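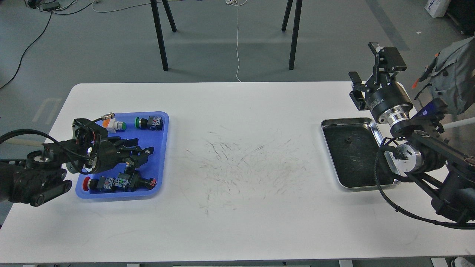 Push buttons in a blue tray at one side of a white table.

Presentation Room and Slide Deck Inspection
Site: Chamoun Room, Prirnholm Conference Center, Anville
Inspected: 2 Dec 2021
Deck template in use: Katatska Blue, wide format
Result: Pass with comments. Mostly comments.

Key
OK - fine, leave it alone
FIX - put right before the next seminar
STOP - do not present until cleared
N/A - does not apply, or could not be found

SECTION A. GETTING IN AND OUT

A1. Both exits open freely from the inside
OK
The rear door now opens without a shoulder. It still makes the noise. Speakers should expect every latecomer to be announced.

A2. Exit signs lit and visible from the back row
FIX
Left sign is lit. Right sign is lit but sits behind the pull-up banner from the July sales meeting. The banner says "The Way Forward" and has an arrow on it that points at a closet. Banner to be moved before an audience takes it at its word.

A3. Aisles clear for the full length of the room
FIX
Center aisle clear. Side aisle is where the spare chairs live. They were moved out after the last inspection and have come home.

A4. Seating does not exceed the posted limit
OK
Posted limit is by the light switch, in a frame, in a type size the fire marshal presumably likes. Please check it against the registration list and not against how full the room feels.

A5. Emergency instructions slide included at the front of the deck
FIX
Included as slide 2, set to advance automatically after a very short time. Change to advance on click. The previous presenter's note reads "skip if running late." Note deleted.

SECTION B. CABLES AND POWER

B1. Floor cables covered or taped where people walk
FIX
Lectern run is covered. The run from the wall to the projector cart is taped with packing tape, which lets go of carpet within the hour. Use the cloth tape in the drawer marked TAPE. The packing tape is also in the drawer marked TAPE, so read the roll.

B2. Extension cords in good condition, none plugged into each other
STOP at time of inspection, cleared same day
Found 4 in a chain behind the lectern, ending in a phone charger. The phone charger was not charging a phone. All removed. The lectern has its own floor outlet under the brass flap, as it has had since the room was built.

B3. No damaged plugs, no exposed wire
OK
One adapter has a cracked corner and went in the trash. Somebody took it out of the trash while Section C was being completed. It has now gone in a trash can in a different building.

B4. Power strip within reach of the speaker, off the floor
OK

B5. Laptop chargers not resting on fabric or paper
FIX
Presenter's charger was sitting on a stack of handouts, getting warm. Handouts were titled "Managing Risk in Live Events." No further comment.

SECTION C. PROJECTOR AND SCREEN

C1. Ceiling mount secure, safety cable attached
OK
Checked from the ladder with a second person holding the ladder. Please keep doing it that way. The swivel chair is not a ladder, and the marks on its seat have been noted.

C2. Air vents clear
FIX
Dust on the intake side. Clean with the soft brush. Do not blow on it, as the lens is right there and coffee was served.

C3. Beam not at eye level for a speaker standing at the lectern
OK, with a limit
Fine for anyone who stays at the lectern. Speakers who roam will get the title slide across the forehead. A strip of tape on the stage shows where to stop roaming. Mention it during the sound check, then mention it again.

C4. Screen lowers and stops at its limit
OK
It lowers slowly and with a certain sense of occasion. Keep hands off the bottom bar. It does not need help.

C5. Spare remote batteries in the room
N/A
Box found. Box empty. Label on box says "Do not let this get empty."

SECTION D. STAGE AND LECTERN

D1. Stage edge marked and visible with house lights down
FIX
White tape has worn away at the front left corner, the corner where everyone steps back to admire their own chart. Retape the whole edge. Patching just the corner leaves two shades of white and people assume one of them means something.

D2. Steps firm, handrail tight
OK
Handrail tightened during inspection. It was loose enough to turn a welcome speech into something else.

D3. Lectern stable, wheels locked
FIX
One wheel lock does not hold. The lectern drifts toward stage right over the length of a talk, and the speaker drifts with it. In a short talk it looks like confidence. Replace the lock.

D4. Water on the lectern in a container with a lid
FIX
Open glass, full, next to the keyboard. A lidded bottle has been put out. The bottle is not decoration.

D5. Microphone cable long enough without pulling
OK

SECTION E. THE DECK ITSELF

Some readers asked last time why slides are on a safety form. They are here on account of the seminar with the spinning globe, after which a member of the audience had to go and lie down.

E1. No flashing or strobing effects
STOP, cleared after edit
The Katatska template is well behaved straight from the download. The flashing was added later, by hand, to the word SAVINGS. Removed. The presenter has asked whether it can pulse gently. It cannot.

E2. Animated backgrounds slow or switched off
OK
Background switched off. The drifting shapes look handsome on a laptop. On a screen as wide as the room they feel like being at sea with a sales team.

E3. Body text readable from the back row
FIX
Title slides good. The pricing table is not readable from the back row, the middle row, or the lectern. Split it over several slides or hand it out on paper. Saying "I know you can't read this" is not an accepted fix and has been struck from the script.

E4. Color contrast good enough for the room with the blinds open
FIX
Pale gray on white, throughout the middle part. The template has a dark text setting and somebody has gone to real trouble to turn it off. Turn it back on.

E5. Color is not the only thing telling good from bad
FIX
The status chart uses red circles and green circles with no labels. Add words. Short ones will do.

E6. Sound levels checked on every embedded clip
STOP, cleared after edit
Opening clip was set to full volume. Tested with the room system on. The inspector has since recovered and would like it recorded that the clip is of a waterfall.

E7. Fonts embedded, file opens on the room computer
OK
Opened on the second try. First try replaced all headings with a typeface usually seen on lunch menus.

E8. File size and slide count sensible
FIX
The working file holds 1,241 slides, nearly all hidden, reaching back to events that the present staff know only by rumor. The room computer takes a long look at it before agreeing to anything. Save the slides being shown as a separate file and leave the rest in the archive, where they can do no harm.

E9. Backup copy on a drive kept in the room
OK
Drive found, labeled, readable. It also contains somebody's vacation. Please collect your vacation.

SECTION F. DISPLAY TABLES AND HANDOUTS

F1. Tables locked open and level
OK
Push down on each corner before putting anything on it. Brochure boxes weigh more than they look, and the folding tables by the door have a history.

F2. Table covers clear of the floor
FIX
Cover on the registration table trails at the front. Fold it under and clip it.

F3. Pull-up banners on flat ground, feet turned out
FIX
One foot turned out, one foot turned in. Banner was leaning on a guest when the room was walked in July and has learned nothing.

F4. Giveaways free of sharp parts and loose small parts
OK
The letter openers have been withdrawn. The stress balls are fine, apart from the smell.

F5. Coffee station away from power and away from the main door
FIX
Away from power, yes. Squarely inside the main door, also yes. Move it to the window wall. Attendance will not suffer.

SECTION G. SUMMARY OF ACTIONS

Before the next seminar:
Move the banner off the right-hand exit sign.
Clear the side aisle and put the chairs in storage, with the storage door shut.
Retape the projector cable with cloth tape.
Retape the stage edge.
Replace the lectern wheel lock.
Buy batteries.
Fix the contrast, the pricing table and the status chart.
Move the coffee.

When there is money:
Longer covered cable run to the projector cart.
New rear door closer.
A second ladder, so that people stop looking at the chair.

Time allowed for recheck: about 2 hours, with the house lights both up and down. The room should be set for an audience when it is done. Last time it was rechecked with all the furniture out and passed beautifully.

COMMENTS FROM THE PREVIOUS FORM, CARRIED FORWARD

"Clicker works if you point it at the ceiling." Still true. Logged as a feature.

"Who has the key to the projector cabinet?" Open item. The cabinet has been unlocked for so long that the question may be of historical interest only.

"Template looks great but please stop adding to it." Agreed. See E1, E4 and E5.

"Room is cold." Thermostat is behind the coat rack. Set it, then put the coat rack back, or half the audience will set it too.

Copies: one to the Prirnholm front desk, one taped inside the lectern lid. The copy inside the lid should replace the old copy. There were several in there, and the oldest was being used as a coaster.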